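The Great Towel Purge (and What I Bought Instead)

23 Jun 2022

So I have been putting off writing this one because every time I sat down to do it I got up and refolded something. But a few of you asked in the comments on the curtain post whether I ever sorted out the bathroom, and the answer is yes, mostly, and it started with towels.

Some background. We moved to Fonosdale in February with a van full of stuff we should have gotten rid of years ago, and in that van were towels. So many towels! Beach towels, gym towels, the scratchy brown ones from my first apartment, two bath sheets with bleach spots, a set of guest towels too nice to use (so no guest had ever used them), and a whole family of washcloths that had gone stiff as crackers. The linen closet in the new house is about as deep as a cereal box. I piled everything in, shut the door, and every morning for weeks it opened by itself and gave me a towel whether I wanted one or not.

I finally pulled the whole lot out onto the bed. It took up the bed. The cat got in the middle of it and went to sleep, so that was the end of day one.

Day two I made three piles: keep, rags, animal shelter. If you have never called your local shelter about old towels, please do, ours was thrilled. They don't care about bleach spots. They did ask for no washcloths and nothing with loose strings, so check before you drive over there with a trunk full like I did (I had to bring one bag home again). The rags went in the garage, where my husband immediately used a perfectly good one to wipe the mower, after I told him which pile was which. Moving on.

What I kept was 4 bath towels and the guest set, and the guest set is now just our set. Life is short, use the nice towels. I was nervous about it and then I used one and it was lovely and I felt silly for all those years of scratchy brown.

But we still needed more than that, so then came the shopping, and wow, do people have opinions about towels. I went down a hole. I learned about GSM, which is grams per square meter and tells you how heavy the fabric is. My old thin gym ones had to be way down at the bottom of the scale. The big plushy hotel kind are heavy and feel wonderful and take until the next day to dry if your bathroom has one tiny window like ours does. I wish I'd known that before buying my first batch, which smelled like a pond by the end of the week.

Those went back. The second batch was from Wimik, a little online shop my sister-in-law likes, and I got waffle weave this time. If you haven't tried waffle weave, it's flatter and a bit odd at first, kind of like drying off with a very soft breakfast. They dry so fast though! I hang mine up after my shower in the morning and it's ready by the time I've had lunch. They also shrink. Mine lost a good bit off the long side on the first wash, so size up if you're tall or if you like to wrap one all the way around and walk about the house looking for your phone.

I also bought one single fancy towel from Matoušek, just to see. It was pricey. I'm not going to say how much because my mother reads this. It's a very nice towel. Is it several times nicer than the Wimik ones? No. Do I get annoyed when someone else uses it? Yes, every time.

Okay, washing. I know there are as many ways to wash a towel as there are people with towels, but this is what's working for me:

I wash new ones twice before using them, on warm, by themselves. The first load filled my lint trap with what looked like a small gray hamster.

No fabric softener. I gave it up completely. It coats the loops and then the towel just pushes the water around on you. I put half a cup of white vinegar in the rinse now and no, you don't smell it after.

Less soap than you think. I was using the full cap every time and when I ran one of the old towels through with plain hot water there were suds. From a clean towel!

Shake them before the dryer. My grandmother used to snap hers so hard that the dog left the room. I thought it was just her being her, but they do come out fluffier.

I have an older Hitex dryer that came with the house, and it has two settings as far as I can tell, which are "damp" and "toast." I take the towels out a little early and hang them over the shower rod to finish. If anybody has a manual for one of these I would love a copy, the buttons have all worn off and I've been going by feel.

Now the folding. This is the part I got a bit obsessed with. My whole life I folded towels in half, in half again, and then once more, which makes a fat little square that falls over. With a closet as shallow as mine that left me with leaning towers, and the leaning towers were the problem in the first place. So I tried the spa roll (cute, rolled off the shelf), I tried filing them upright in a bin (good for washcloths, floppy for anything bigger), and I ended up on thirds. Long way in thirds first, then fold the ends in toward the middle, then close it up like a book. The raw edges are all tucked inside and you get one smooth round side to face the front of the closet. They stack flat and they stay there.

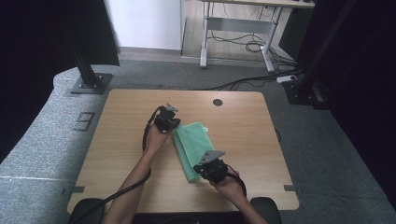 Mint green, one of my favorite towel colors.

Do it on something flat. I was folding against my chest while watching TV and wondering why they came out crooked. On a table you can line the corners up before you go any further, and it's faster even though it feels fussier. My kids can do it on the table too, although theirs have a certain freestyle look.

Speaking of color, I went back and forth on that forever. White is supposed to be the smart choice because you can bleach it, but I have two kids and I wear mascara, so white was out. Dark ones shed on everything and show toothpaste. I like soft greens and blues, something that looks cheerful when you're half asleep. I have one rule now, which is that everybody gets their own color, so when there's a wet one on the floor I know exactly who to yell for. (It's never anybody's, somehow.)

The closet door stays shut now. There's even a bit of space on the bottom shelf where I put the spare toilet paper and the heating pad. I keep opening it to look. I did it twice yesterday with nothing to get out.

Sheets are next, and I'm dreading it. I have fitted sheets in there for a bed we no longer own. If you have a way of folding a fitted sheet that doesn't end with it rolled in a ball, leave it in the comments, and please write it out step by step because I've watched the videos and they all lose me at the part where you tuck one corner into the other.

Oh, and for the person who asked about the bath mat, it's cotton, it's from the grocery store, and it's already going bald in the middle, so I can't recommend it.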